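3.2 Bagging at pedestal tables

Round pedestal tables offer no corner against which a bag can be braced. We logged 106 bagging episodes at Wikbridge in November, all with thin plastic bags and small items. In most, the bag lay crumpled on the tabletop and had to be held near its opening (Figure 4). 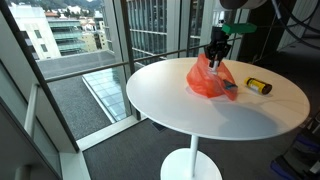
Figure 4. Translucent bag and small bottle on a round table.

Tarık Yüksel objected that table shape matters less than bag stiffness – a point we return to in Section 5.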